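Belton Film Society Archive
Programme Notes Digitisation: Second Progress Report

Period covered: to the end of November

1. Status

Scanning of the programme notes is complete. The collection comprises 3,846 sheets, issued to members between the society's first season and the move to the Virnel Cinema. All sheets have been scanned at archival resolution and stored in 2 copies, one held at the cinema and one off site. Text recognition has been run on the full set. Correction of the recognised text is behind schedule, as set out in section 3.

2. Catalogue

Each record carries the film title, director, country, year of release, screening date and venue. Titles are entered in the form printed on the note, with the original-language title in a second field where it differs. We had planned to use English release titles throughout. This was dropped after the first batch, when several films were found to have circulated under more than one English title.
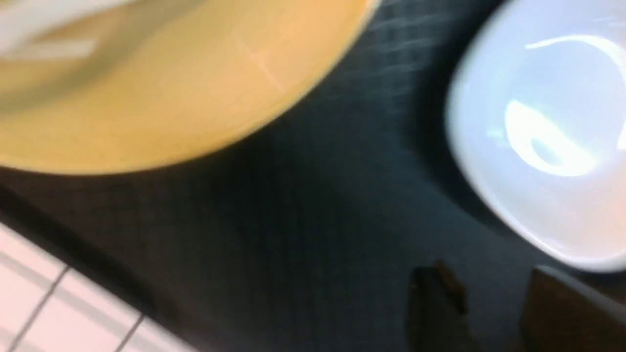 Screening dates have been checked against the printed season brochures. There are 107 notes with no matching brochure entry. Most of these appear to relate to replacement screenings, where the advertised print did not arrive. They have been catalogued with the date left blank and flagged for later checking against the minute books.

Double bills are entered as two records linked by a shared screening number. Shorts shown before a feature have no record of their own but can be found by keyword.

3. Text correction

The stencil-duplicated notes from the early seasons gave poor recognition results, particularly for accented names and cast lists. Correction takes up to three times as long as for the typeset notes. Work on the typeset notes is finished. The stencil-duplicated notes are being corrected in season order, and the three earliest seasons remain.

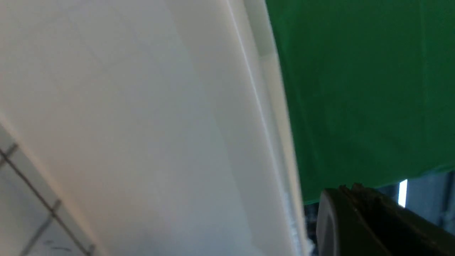

4. Website

The public search page has been built by Filtititz and is in testing. Search by title and director works as specified. Search by country returns incomplete results for co-productions, and a fix is due before launch. Essays longer than a single sheet now display as one document.

5. Rights

Permission has been received for the Mtshali essays on silent comedy. Unsigned notes are treated as the society's own. Signed notes whose authors have not been traced will appear as catalogue entries only, without full text.

6. Budget

Spending is within the approved total. An amount of $2,000 set aside for scanner hire was not needed in full, and we request approval to move the balance to text correction. No other changes are sought.

7. Next period

Complete correction of the stencil-duplicated notes
Check undated records against the minute books
Correct the country search and open the site to the public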